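4.2 Small litter and the position of the bin

The second part of the household study dealt with what we call small litter: tissues, wrappers, torn packaging, notes balled up by hand. It is light, it is dropped without much thought, and it tends to stay where it lands until someone does a round of the floor. In the Ollgate flats most of it was found within a short reach of a bin. Residents threw towards the bin and did not always go back for what missed.

Floor type made a difference to how soon litter was dealt with. On the pale tiles used in the Clerside rooms, white paper was easily overlooked, while a red wrapper was usually among the first things to be picked up. Residents who kept plants in floor pots also told us that paper ended up against the pots and stayed there longest, being hidden by leaves from anyone standing.
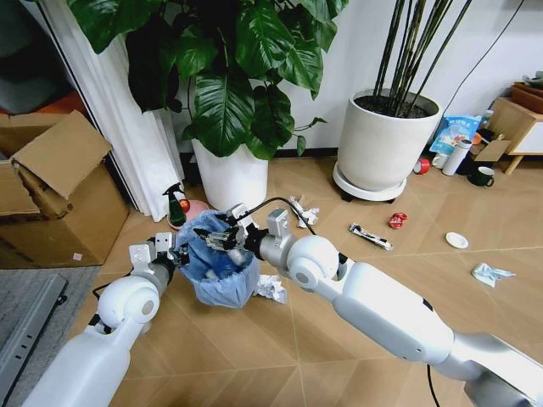
We asked each household to tidy one room in its usual way and to use its own bin and liner. No order of work was set. Two habits were common. In the first, the bin stayed in one place and each item was brought to it. In the second, the bin was moved along as the floor was cleared. The first habit was more usual in rooms with large plants or heavy furniture, where there was little open floor to move through.

Thin liners caused more trouble than we had expected. A liner that is not folded well over the rim slides down as paper is added, and small items then fall between the bag and the wall of the bin. Aksoy (2003) reported the same fault in office bins and recommended a deep fold. We adopted this in the July visits, and fewer items were lost behind the bag.

Crumpled paper also fills a bin long before it weighs anything. Of the 190 bins we looked at, many that residents described as full could be pressed down by hand to half their height. Residents seldom did so. They preferred to rest the next item on top of the pile, and this was the point at which litter began to return to the floor.
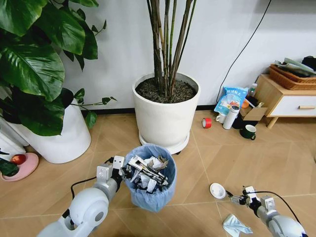 Figure 7. Small waste bin with a light blue liner folded over the rim, filled nearly to the top with crumpled paper and tissue.

Bins in this state were recorded as "heaped" on the Prarken scale, whether or not anything had fallen from them. Items still on the floor were recorded separately, and lids, cloths and other things that might not be rubbish were left out of the litter score unless the resident said they were to be thrown away.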